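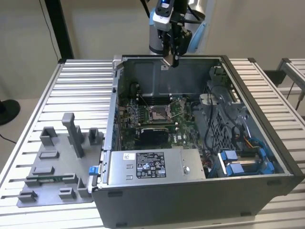

Primbridge Opens Its Sunday Repair Room in Jerklow

I'm Liên Phan, I run Primbridge, and I'm so happy to say our new repair room opens in Jerklow this September! Bring your slow old desktop tower, your dead laptop, your box of mystery cables – we'll look at all of it. We fixed up 512 computers at our Mirkerum shop last year, and folks kept asking for one closer to home. Doors open Sunday at 10 a.m., next to Diệp bakery (get the sesame rolls). Walk-ins are welcome, and the first visit is free.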